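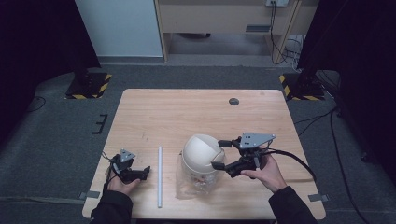
From: Akosua Ofori
To: Annan list
Date: 13 May 2018
Subject: Re: Can anything pack a bag yet?

Brodie Ellery wrote:

> My brother-in-law swears that in a year or two we'll all have a
> machine that puts the shopping away. I say it can't even open
> the carrier bag. Who's right?

You are, Brodie, for now -- but I wouldn't bet on it for long!

Bags are the bit I find most exciting, oddly enough. A hard thing with a rounded shell is awkward to pinch but at least it keeps its shape while you think about it. A clear plastic bag doesn't. It crinkles, it shows you the table through itself, and the mouth of it is never where you left it. You and I find the edge by feel and never notice we've done it.

I spent a whole evening in December trying to bag things up with a pair of kitchen tongs, one in each hand, to see what two fingers a side can manage (do try it, it's great fun). Out of 30 goes I got 14 in without tearing anything. My daughter did far better, mostly by pinning the bag down with one pair and pushing with the other. So I do think two simple grippers are enough for the job. It's the knowing when to let go that's hard.

Folding towels I'd put a bit nearer, and loading a dishwasher with odd-shaped pans a good way further off.

Seidu, didn't you have bagging trouble on the packing line at Duvberg? I'd love to hear what still gets done by hand there.

Akosua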